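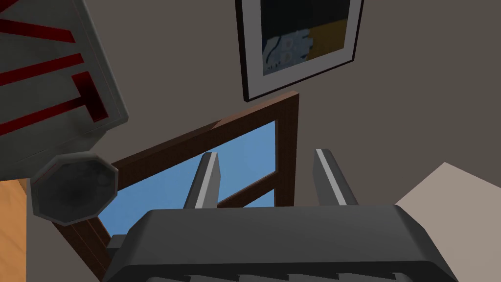
Course Handouts > Building Science

Course 2322: Sound in Small Rooms
Unit 2: Reflection, absorption and reverberation time
Instructor: Ka-ming Kuo
Revised 20/03/2021

Read this before the second lab. Bring a calculator and the coefficient table from Unit 1.

1. What happens at a surface

When sound reaches a wall, part of its energy goes back into the room. The rest is turned to heat in the material or passes through to the other side. For this unit we group the last two together and call them absorption, since neither comes back to the listener.

The absorption coefficient is the fraction that does not come back. It runs from 0 (everything is reflected) to 1 (an open window). The value depends on frequency. A thin carpet on concrete takes up very little at 125 Hz and a good deal more at 4000 Hz. Always write down the frequency band next to the coefficient. Marks were lost on this in December.

2. Total absorption

Multiply the area of each surface by its coefficient and add the results. With areas in square meters, the total is in metric sabins. People and soft furniture are usually entered per item, using the second half of the table.

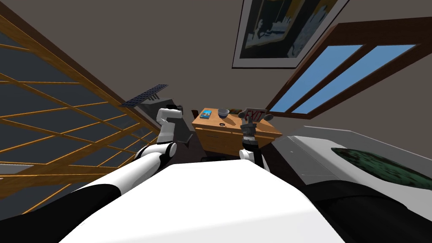 Do not count the same area twice. If a rug covers part of the floor, subtract the rug area from the floor before you multiply. The same goes for doors and glass in a wall.

3. Reverberation time

Reverberation time (RT60) is the time the sound level takes to fall by 60 decibels after the source stops. Sabine's formula is:

RT60 = 0.161 x V / A

V is the room volume in cubic meters and A is the total absorption in metric sabins.

Worked problem. The Brunton seminar room has a volume of 190 cubic meters. Total absorption at 500 Hz is 34 metric sabins.

RT60 = 0.161 x 190 / 34 = 0.90 seconds

That is a bit long for speech. Adding 17 metric sabins brings A to 51 and RT60 down to 0.60 seconds.

The formula assumes sound is spread evenly through the room. It gets less reliable when absorption is very high, or when nearly all of it is on one surface. 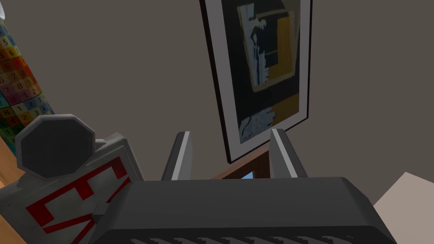 Framed picture hanging on a wall.

4. Flutter echo

Clap once between two hard parallel walls and you may hear a fast buzz after the clap. This is flutter echo. RT60 will not warn you about it, so check by ear. Fixes include turning one surface a few degrees, or hanging a panel on one side. The Clallis lab has loose panels 610 mm wide that you can move around during the exercise.

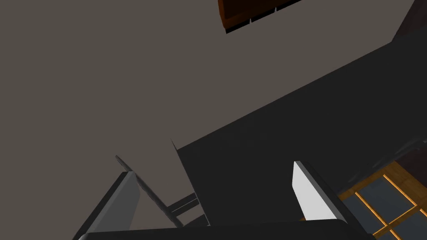

Diffusion means scattering reflected sound in many directions. It depends mostly on the shape of a surface and on how large its bumps and recesses are compared with the wavelength. A flat, unbroken stretch like the grey-brown one here has nothing on it to scatter sound. The wooden piece near the top at least gives some edges, though small gaps like those along its underside matter only at high frequencies.

For the lab

Work out A and RT60 for the Clallis lab at 500 Hz and 2000 Hz. Show every surface on its own line. Repeat both with four people in the room.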